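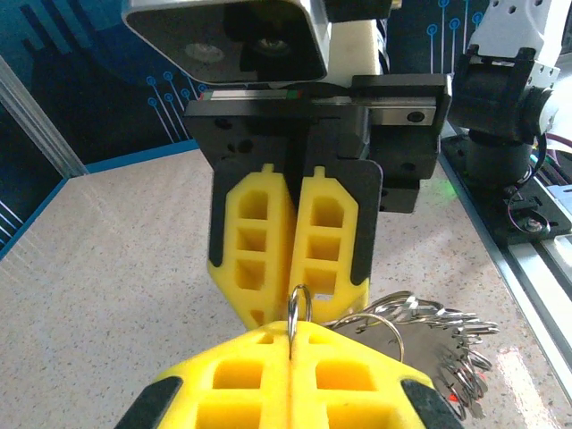

The cables took longer than the arms did, Stela Sima told us before we had our coats off, and if you only have time to ask about one thing, ask about the cables.

We had the whole afternoon, so we asked about the rest too. Three of us from the Hosell tool library went over to the Sturkanero workshop on Friday, November 5, 2021, to see the two-arm cell that members have been building there since the spring. We are thinking about something similar, smaller, and wanted to know what it costs and how much floor it takes up.

Sturkanero is on the ground floor of the old Căpraru print works, behind the tram depot. Ring the left bell. The right one goes to a dentist. The robot has its own room past the laser cutter, and the door stays shut when the arms are powered.

**Frame and table**

The frame is aluminum extrusion, bought cut to length. Tudor Voicu did the drawings and said he would order the posts a little long next time and trim them on site, as their floor slopes toward the window and he spent an evening shimming. Both arms are fixed to a rail along the near side of the table. They tried them on opposite sides first, on a bench at Tudor's house, and went back to the same side so that one person can reach both bases with a wrench.

The tabletop is a beige speckled sheet. I asked why they hadn't used something plain. It was the piece the supplier had in the right size. The walls have a printed blue circuit pattern, which was Zamfira Bucur's job. She wanted the cell to look finished for the September open day, and the print shop did the panels in a week. Tudor would have left them bare.

The materials for the frame, table and walls came to 652 euros. The arms are a separate budget and they were bought used through Hirkport, which also handled the spare motors. Total so far is 2,146 euros for everything except the arms and computer.

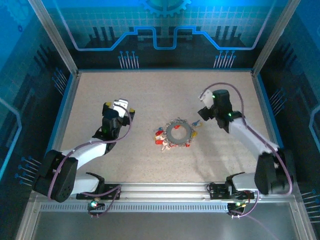 *The Sturkanero cell from above, with the gray ring in the middle of the table.*

**Cables**

The first cable runs were tied tight along the links. That looked neat and pulled a connector out the second time a wrist turned all the way over. Stela redid them with slack, in loops, and now checks them at the start of each session with the arms moved by hand to their limits. She has a paper sheet for this taped to the door. We took a copy.

The rest of her advice on wiring, as I wrote it down:

- Label both ends before anything goes through a hole.
- Buy connectors from one batch.
- Leave enough slack at the shoulder. Then leave some more.
- Do the power wiring on a different day from the signal wiring.

**Grippers**

The finger pads are yellow foam with a grid of pockets in it. Rutilio Mendoza makes the mounts for them and changes a set in a few minutes. He likes them for small awkward things and doesn't like them for anything heavy. He has a harder set in a drawer and hasn't fitted it yet.

The exercise they keep returning to is passing a bunch of keys from one arm to the other. Keys are a nuisance because the bunch changes shape every time it is picked up, so a grip that was right on one attempt can be wrong on the next. Rutilio has logged 167 attempts since September in a notebook. He writes down where the grip was and what he changed, and he would not give us a success rate. He said he changes too much between attempts for one to mean anything.

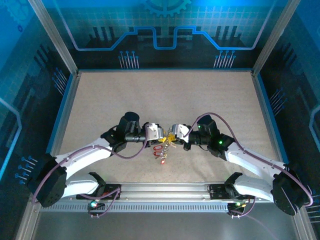 Timing is the part he is working on now. If the giving arm opens early, the keys drop. If it opens late, the two arms pull against each other and the controller stops them both. Their current fix is a short pause with both grippers closed, then a slow release. It is a fixed pause and he would like to replace it with a reading from the motors, but that needs a software change and Hubert Adamczyk, who wrote that part, was away.

We left at five. Tudor is sending the cut list, and I will put it in the shared folder with Stela's sheet. Their room would just about fit into our back store if the shelving moved. Power is the open question for us, and I need the meter cupboard key to check what we have.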